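Forty Springs on the Marsh: a talk with Bastian Ostermann

2025-07-04

The kettle was already on when I got to Bastian Ostermann's house, and there was a plate of buttered malt loaf on the arm of my chair before I had found my notebook. He has been shooting duck and woodpigeon along the Hellora, the slow brown river at the bottom of his lane, for most of his grown-up life, and for a good part of that time he has also carved his own decoys. I had come to ask about the decoys. We got to them eventually.

"People want to start with the shooting," he told me, settling back. "I always say start with the sitting. Go down in May, when you've no gun with you and nothing to prove, and just see where the birds like to be. They'll be back in the same corners come the winter, or near enough."

His own favourite corner is a bend he calls Rernik, after an old farm that used to stand there. The bank drops away on the near side and the water is quiet behind it, and on a blowy morning the mallard tuck themselves in out of the wind. He sets out fewer decoys there than I would have guessed, and he leaves a good open patch in the middle for birds to land in.

"When I was young I put out every block I owned," he said, laughing. "It looked like a car park! The ducks would come round, have a look and go off to somebody else."

He keeps a tally of what he has carved, in pencil, inside the door of his shed, and the last number on it is 596. Most went to friends or were sold at country fairs, and a few, he admits, are at the bottom of the Hellora. The ones he uses himself are painted dull, with no varnish at all, and he gives them a rub with a handful of mud if they start to look smart. Shine is the thing he worries about most, on decoys and on people too. A bare face turned up to the sky will send a whole bunch of duck swinging away, he says, and he wears a net over his even when it tickles.

Nayeli Sánchez, who learned to shoot with him and now takes out beginners of her own, had joined us by this point and helped herself to the malt loaf. She thinks newcomers fret too much over calls. "They buy two or three and blow them all morning," she said. "I give them one and tell them to keep it in a pocket until I nod. If the birds are coming anyway, why would you say anything?"

I asked what she does insist on, and she was quick to answer. Know your bird before you raise the gun. Know your distance too, which she teaches by pushing a stick into the mud at the furthest range she wants anyone to shoot, and having them look at it again and again until the light comes up. 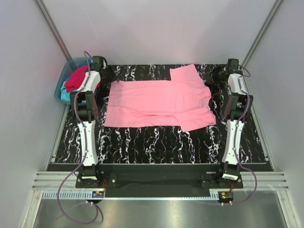

"And go home if it isn't right," Bastian put in. "Fog, or too much water coming down, or you've just got a bad feeling about the ice. I've turned round at the gate plenty of times and had a very nice breakfast."

They both talk about the dogs with great fondness. Bastian's old spaniel, Yupanqui, was asleep on my foot by then and is more or less retired, though she still gets the first walk of the season along the bank. Nayeli's young Labrador is keen and noisy and, according to her, will be ready when he's ready.

Before I left, Bastian took me out to the shed to see the pigeon he was working on, a plain little thing in cedar with its head tucked down as if feeding. He turned it over a few times and decided the breast was still too fat. Then he went to look for his spokeshave, and Nayeli walked me back up the lane to the car.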